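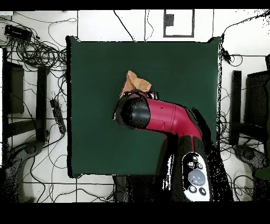
How the Celtwood cell is set up and looked after

2022-02-21
By Ville Lappalainen

Fanis is a small automation workshop. We build and maintain handling cells for firms that sort, fold or repack board and paper goods. The Celtwood cell is the one we keep in our own building and the one most visitors ask about. It is used for pickup trials on waste cardboard, and every change we offer to a customer is run on it first.

The layout is plain. A single red and black arm works over a flat green board. The board is matte, so it gives little glare, and light brown card stands out well against it. The control panel is set low on the arm, where an operator can reach it from the near side. The floor is white with a square grid, and we use the grid lines to put stands back in place after they have been moved.

Setup

Setup starts with the board. It is leveled, then its corners are touched off with the wrist pointing down. The four readings go into the cell log. If one of them has moved by more than the limit on the sheet, the arm base is checked before anything else is adjusted. The gripper is zeroed last, closed on nothing, then closed on a gauge block.

Trial pieces are irregular on purpose. Flat sheet tells us little about grip. Creased card with loose flaps shows quickly whether the approach height is wrong or the fingers are closing off center. The cell has logged 1,873 trial picks since June, of which 464 were on crumpled pieces.

Upkeep

The arm is wiped down and its joints are checked by hand with the power off. Bolts at the wrist are checked against the torque sheet. The gripper pads are replaced as a pair - never singly. The last pair came off after 676 hours.

Cables take more of our time than the arm does. Most of them run across the floor, and slack collects in the corners. Each lead is traced from its device to the power strip, tagged at both ends and listed. There are 39 tags on the current list. A lead with a nick in its jacket is replaced the same day.

Repairs

The wrist joint was rebuilt once, after a bearing began to drag. Catterall supplied the bearing and Grorken ground the new spacer. Repeatability was measured before and after, and both sets of results are kept with the cell log. Customers may read the log on request at the front office.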